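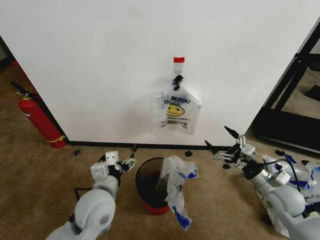
Kovalchuk

Blog > Kover > Development notes

2018-02-15

In January I wrote that the save system in Kover was finished. I must take this back. After the last build, three players wrote to me that their levels were loading without the doors, and one of them had lost a very big castle. I am sorry for this.

The mistake was mine and it was quite simple. Kover keeps each room in a list, and I had put a limit of 200 objects for one room when the editor was still a small test. I never expected that people would fill a room like this. When the list was full, the editor did not complain, it only stopped writing. Doors are saved at the end, so the doors were the first to disappear.

Now the limit is gone. I also changed the order, so doors and stairs are saved before the furniture. Old levels will open as before, but please make a copy of your folder before you update. If a level has already lost its doors, I can't bring them back from the file, you will have to place them again by hand.

The other news is about speed. I moved the lighting code to Emura, the small library which I have been writing in the evenings. On my old laptop the biggest test map was running at 40 frames per second and now it stays near 75. I did not believe it at first and I ran the test again with the sound on — the same result. On some graphics cards the shadows still blink when you turn quickly. I know the place in the code but I don't yet know the cure.

What I did not manage is the controller support. The left stick works, the menus do not, and I would like to do the menus properly. It will come in a later build, I don't want to promise a month again.

Some of you asked if the editor will stay free. Yes, it will. The game itself will cost something when it is ready, but I have not decided how much.

The new build is on the download page. If something breaks, send me the log file together with the level, because the log alone tells me very little.

Contact | © 2018 Devton | Back to top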